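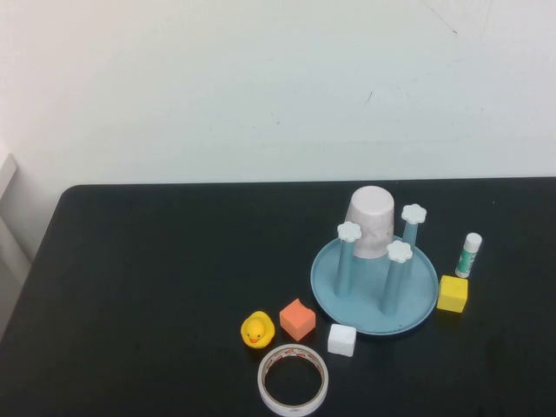 Minutes - House and Kitchen

Bilorville shared house, Tuesday, 5 residents present. Minutes taken by Farzad Farahani.

1. Cup stand. The blue stand with the three posts stays on the black table, on the right side. Cups are put on it upside down, as the one is now. It was asked if the stand can move to the shelf by the sink. Not agreed, the shelf is too narrow.

2. Wall behind the table. There is a scratch and some small marks on the white wall. Moradi paint was proposed. Farzad will ask the landlord for the color number before we buy anything.

3. Left side of the table. To be kept free for eating - no bags, no mail.

4. Kitchen money. The balance is 346. The Skolto bill for the kettle is still open and moves to the August meeting.

Next meeting same place, 7 p.m.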